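4.2 Reading the sailing directions against the channel

We took the pilot text for Hasia Sound as written and broke it into single statements. One light, one statement. One shoal, one statement. Bearings kept in the form the text gives them, no rounding. Where a sentence carried two facts (a ledge and the buoy that marks it, say) we split it and kept the link. Plikstead Harbor gave us the most trouble, mainly from the older wording, which still uses landmarks that can't be picked out from seaward any more. The church with the short spire is one. The flagstaff is another.

Depth statements were checked against the Karaca survey lines, tide corrected to the local low water datum. Lines run on a falling tide in August, light wind. One line was dropped, bad heave record. We did not try to recover it. 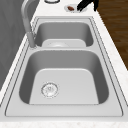
Agreement was good in the outer approach and poor inside the bar. This is about what we expected. The outer approach is rock and does not move much; the bar is sand and does. The text says to keep the white beacon open of the south head until the inner range comes on. Followed exactly, that track crosses the tail of the spit at low water with less than 3 feet under a small coasting hull. A local boat would not do it. A stranger with only the book might, and the book is written for strangers.

We also note a wording problem. "Close to" is used in the Plikstead pages for distances that differ by a factor of 6 on the chart. Same with "conspicuous," used for the water tower, which is, and for the old daymark at Skevell, which is mostly hidden by trees untill you are past it. Neither word is defined in the front matter.

4.3 Grouping the statements

Statements were sorted by what the mariner needs at the time: landfall, approach, entrance, berth. Some belong in two groups. The Skevell light is a landfall light from the east and an entrance light from the south, so it was entered twice, with a cross reference.
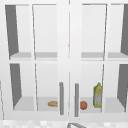

Order inside each group follows the ship inbound, the way most pilots have always done it. Outbound users have to read backward, a known complaint, not solved here. What we wanted was a layout where a reader could see all the contents of a group without opening anything further. A glass-fronted kitchen cabinet does this, two doors with the shelves and whatever is on them plain to see through the panes, and the single-page group sheets were drawn up on that idea. Heading at top, hazards next, marks last. Sheets ran to one side of paper in all but three cases, where the hazards list spilled over.

Draft sheets went out to 40 readers, a mix of coasting masters, yacht skippers and harbor staff. Each got the Plikstead set and the present text for the same water, and was asked to lay off an inbound track from each. Tracks from the sheets were closer together at the bar. Tracks in the outer approach showed no real difference either way. Several readers asked for the tidal stream notes to be moved up, ahead of the marks, and this was done before the Skevell set was drawn. Remarks on type size were noted but not acted on. 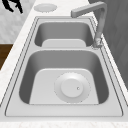 Figure 3. Double-basin sink in a marble-like countertop, smaller basin at the far end (rendered).

Limits of the above. Hasia is one sound with one bar. The readers knew they were being compared, and some had been in and out of Plikstead before, so their tracks owe somthing to memory. Ice was left out. So was fog, apart from the horn at Skevell, which the present text lists with the wrong period. Correction sent in. The stream notes are for springs only and should not be scaled down for neaps without fresh readings off the south head.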